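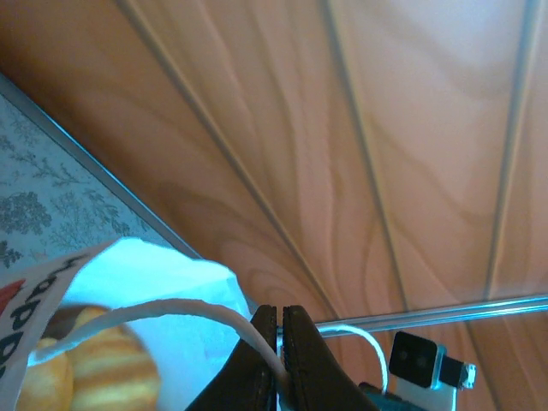

10月の定例会は、秋の合唱発表会の曲順決めから始まりました。今回は候補がなんと11曲! 全部歌いたいという声が多く、最初の30分は誰も譲らないまま過ぎました(楽しかったです)。会場をどこにするかという話にもすぐ飛び、木目の天井はやっぱりいい、という意見で盛り上がりました。あたたかいオレンジ色の木目に、細い銀灰色の継ぎ目が斜めにすっと走っている、あの感じです。響きについては意見が分かれたので、議題2に回しました。

掲載:10月 文・記録係
カテゴリー:活動報告/定例会議事録

開会 19時 出席17名

議題1 曲目と曲順
・前半は民謡の編曲もの、後半は新曲「コッキノス(Kokkinos)組曲」全曲で決定。
・組曲の第3曲は、テノールから「もう半音下げてほしい」との要望。試しにその場で下げて歌ったところ、今度はバスが大喜び。本番も下げた調でいきます。
・アンコールは2案のまま決まらず。次回、両方を通して歌ってから挙手で決めます。どちらも捨てがたい!

議題2 会場
・候補は市民ホール小ホールと、喫茶ギャラリー「Kornivwood」の2か所。
・小ホールは81席、ピアノの調律込み。音がよく伸びるので、アルトは全員こちらを推しました。
・Kornivwoodは客席が近く、終演後にそのままお茶が飲めるのが魅力。ただしピアノがアップライトなので、組曲の伴奏には少し厳しいとのこと。
・採決の結果、本番は小ホール。Kornivwoodでは冬に小さな茶話会コンサートを開く方向で話を進めます。これは新しい楽しみができました。

議題3 姉妹合唱団との交流
・スクンドヴィル(Skundville)合唱団から録音が届き、休憩をはさんで全員で試聴。出だしのソプラノがすばらしく、聴き終わったあと自然に拍手が起きました。
・お返しに、こちらも発表会の録音を送ります。添える手紙はアルトの有志で下書き中。日本語の歌詞に読み方と大意をつけてはどうかという提案があり、賛成多数。

議題4 楽譜と会計
・楽譜棚の整理が終わり、登録数は617部になりました。古い女声版が3部見当たりません。家の本棚をもう一度見てください。
・楽譜の貸出表は表計算ソフトから「Ganix」に移行します。パートごとに一覧が出るのでとても見やすいです。使い方がわからない方は練習前に声をかけてください。
・プログラムの印刷費は昨年と同額で承認。表紙の色は緑か紺、こちらは次回持ち越し。

議題5 練習について
・発声練習を5分延ばす件、了承。前回の試行で高音が楽になったという感想が続々と出ました。
・暗譜は前半の曲のみ。組曲は楽譜を持って構いません(黒い表紙をご用意ください)。
・本番前の通し練習は2回。1回目は衣装なし、2回目は靴まで本番どおりで。

その他
・見学希望の方が2名いらっしゃいます。次回の練習では民謡を多めに歌って、にぎやかにお迎えしましょう。
・差し入れの栗まんじゅう、ごちそうさまでした。

閉会 20時50分
閉会後、残れる人で組曲の終曲をもう一度。最後の和音がこの日いちばんきれいに合いました。

お問い合わせは練習会場受付、またはお問い合わせフォームまで | 無断転載を禁じます | ページの先頭へ戻る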